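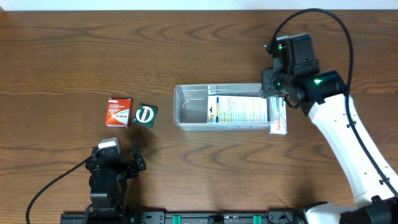 Hatice Sezer thinks the town should have kept the old ferry timetable, and she told me so twice before I'd even gotten my coat off. The 7:14 to Ridau is gone as of this week, and the first boat out is now the 8:03. I used to catch that early one all through January (freezing, but what a sunrise!) so I'm a little sore about it myself.

The route has been running since 1833, and Necati Kozan at the Etulow ticket office says the summer schedule should bring the early crossing back, though he wouldn't give me a date. Fares stay the same. If you have a monthly pass you can swap it for the Eren bus at the window, no charge, just bring the card. I went by on Saturday and the line was out the door, so maybe try a weekday. The Sunday boats haven't changed.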